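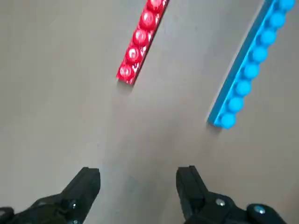

Nach dem fünfzehnten Durchgang tut mir der Daumen weh, und ich bin ein bisschen stolz! Bei Stonura in Toledo darf ich heute selbst ran: Ich führe den Greifer zum Baustein, rot oder blau, je nach Ansage, und der Rechner schreibt alles mit. 127 Beispiele hat das Team heute schon im Kasten, 2.000 sollen es bis Mai werden. Erst dann wird trainiert.

Der rote glänzt übrigens wie lackiert, der blaue ist schön matt - für mich egal, für das System offenbar eine echte Kopfnuss. Verhaue ich einen Griff, wird der nicht gelöscht, er kommt in einen eigenen Ordner (meiner wächst prächtig). Dann schieben wir die Steine ein Stück weiter, und ich bin wieder dran.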